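News > Security > Interviews

Reading time: 2 minutes

The security team at Osberg, a supplier of heating parts, spent most of July replacing passwords. An old remote access account, made for a contractor and never closed, was used to enter the company network at 4 in the morning.

"We had 3468 accounts in the directory," the head of the team told me. "When we checked them against the staff list, 1080 belonged to people who had left us or to systems we no longer use. I was ashamed of this number, and I said so to the board."

The intruder reached two file servers – one with drawings, one with old invoices. The team does not believe that customer data was copied, but the logs of the second server go back only a few days, and the head of the team does not want to promise more than the logs can show.
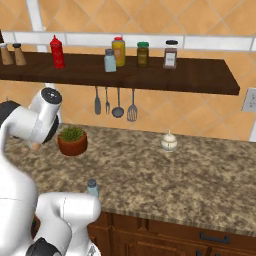
According to Lenz, the outside firm which examined the servers, short logs are the most common problem in such cases, and keeping them for a full year would have cost Osberg very little.

"They are right," the head of the team admitted. "We had the disks. We had only left the setting as it was on the first day."

Now every contractor account closes by itself after a month, and a manager must ask for it again. Some managers complained. "I understand them, it is one more form," she said. "But I prefer ten angry emails to one more night like that."

The next work is the backup system, which still shares a password with the test machines.

Comments (2)

Joren: We did the same cleaning last year. Service accounts were the worst part, nothing was written down.

Rolter: Did they have a second login step on remote access? The article does not say.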